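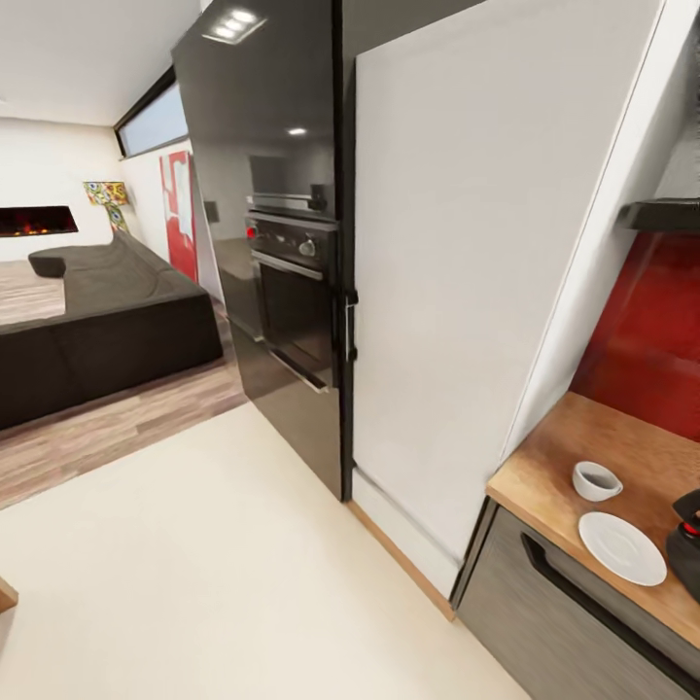

Page 107

Getting a house ready to sell: kitchen and workshop jobs worth doing first

Most buyers decide what they think of a place in the kitchen, and the building inspector spends a fair bit of time there too. The jobs below were done on a three-bedroom unit in Stistness before it was listed. None of them needs a tradesperson, except where noted.

Glossy cupboard doors
Wipe with warm water and a drop of dish soap, then dry straight away with a clean microfibre cloth. Skip anything gritty. Fingerprints collect near the handles, so do those last and do them again on the morning of an open house.

Oven glass
Mix baking soda and water to a thick paste, spread it on the inside of the door and leave it overnight. Scrape off with a plastic scraper and rinse twice. If there is grime between the panes, check the manual before taking the door apart. Some makers void the warranty.

Loose handles
Tighten from the inside of the door with a hand screwdriver. If the screw just spins, pull it out, pack the hole with a matchstick and wood glue, and put it back once the glue is dry.

Drawers that stick
Vacuum the runners and rub them with candle wax. Metal runners get a light spray of silicone.

Caulking
Old caulking around the sink makes a kitchen look older than it is. Cut it out with a sharp knife, wipe down with methylated spirits and let it dry. Run the new bead in one go and smooth it with a wet finger – colour matters here, so take a bit of the old stuff to the store.

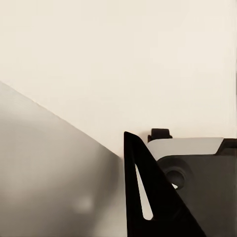
Leave it for a full day before running the tap. A second thin bead over a bad first one never looks right, so if it goes wrong, pull it out and start over.

Touching up paint
Use the leftover tin if it is less than two years old. Otherwise paint the whole wall from corner to corner, as a patch will show in afternoon light. A 500 mL sample pot covers most scuffs in a hallway.

Garage and workbench
Buyers want to see floor. Hang the long tools, box the rest and label the boxes for the move. Cat litter ground in with a boot will lift most fresh oil; old stains need degreaser and a stiff broom. Half-empty paint tins go to the depot on Gradel Road.

What it cost
Caulking, glue, cloths and cleaner came to $70. Paint, a new roller and a broom brought the total to $515. The only job hired out was a dripping mixer tap, which is not in that figure. Keep the receipts with the house papers, as your accountant may ask for them.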